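**Trandari opens household cleanup task set for demonstration-based robot training**

BRUNATVILLE – Trandari has released the first part of its household cleanup task set, a collection of demonstrations recorded by people working with hand-held grippers in ordinary kitchens. The release covers 17 tasks, with 50 demonstrations of each. It is open to research groups on request starting in December.

The first task is table clearing. An operator picks mixed packaging off a cloth-covered table and drops it into a lined bin beside it. Wrappers, cartons and foam fruit nets were chosen for their differences in stiffness and weight. Items are piled loosely, with no fixed layout.
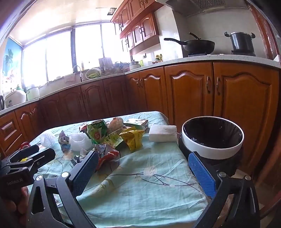 Hường Khương

Each demonstration is recorded from the gripper's own viewpoint. The training software takes in the finger opening, the path of the tool and the video, and produces a policy for a two-arm robot fitted with matching fingers. The operator does not need to know how the robot's joints move. Training an operator takes one Saturday session.

"Soft trash is a hard case," said Illia Zakharchenko, who leads data work at Trandari. "A foam net gives way when you close on it and can hang on a fingertip after you open. We want those releases in the data, including the slow ones."

Placement is logged separately from pickup. An item counts as placed when it is fully below the rim of the bin. If it rests across the rim, the operator may grasp it again and continue, and the second attempt is kept in the same recording. Demonstrations are stopped after 200 seconds whether or not the table is clear.

Remote control is still used for 4 of the tasks, all involving cabinet doors – the contact forces there are easier to record on the robot itself. Thư Nghiêm of the partner laboratory Vevarholm is in charge of that portion and of the format that joins the two kinds of recording. 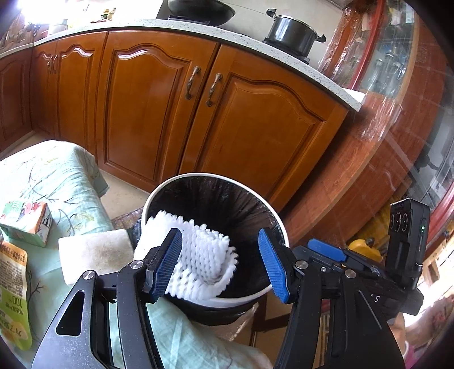 ## Access and contact

The release includes video, tool paths, finger openings and task notes. Trained policies are not included. Groups that want to add their own kitchens may apply for the recording protocol, which lists the calibration steps and the file checks to run before upload.

Requests should name the robot, the finger type and the tasks needed. Technical questions go to Khoa Từ at Trandari, and press questions to Phong Đoàn.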